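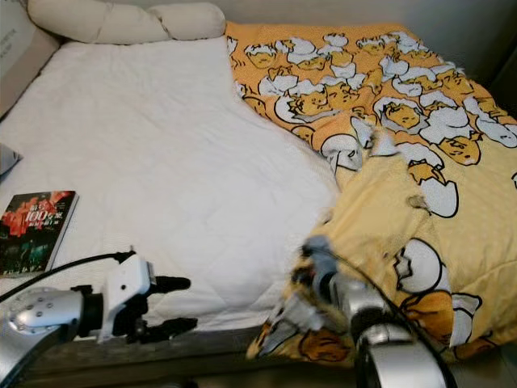 *Quilted mattress pad, bolster and heaped comforter.*

The case against the top sheet is usually made on grounds of labor. I would make it on grounds of function. A top sheet exists to keep the skin off a cover that is hard to wash. When the cover is a light comforter that fits in a home machine, that job disappears, and the sheet becomes one more layer to untangle.

The mattress pad is a different matter. It takes the wear that would otherwise go into the mattress, and a quilted one holds its fill in place because the stitching divides it into small cells. Stillow sells a pad with straight channels instead, and in my use the fill moved toward the foot within two months. Diamond stitching has held up better.

Fold direction also deserves more attention than it gets. A comforter folded in thirds along its length and laid to one side leaves half the bed free for reading, and one pull covers the sleeper. Heaped, it does the same job with worse airflow underneath. I air mine until 8 in the morning before folding. At 55 percent humidity or lower, that has been enough.

The hotel in Solcombe where I stayed in July used a tightly tucked top sheet, a blanket and a decorative runner. The runner went on the floor the first night and stayed there. A long bolster at least supports the back of anyone sitting up with a paperback - a runner supports nothing.

I would spend the money on a second pad and wash the two in rotation.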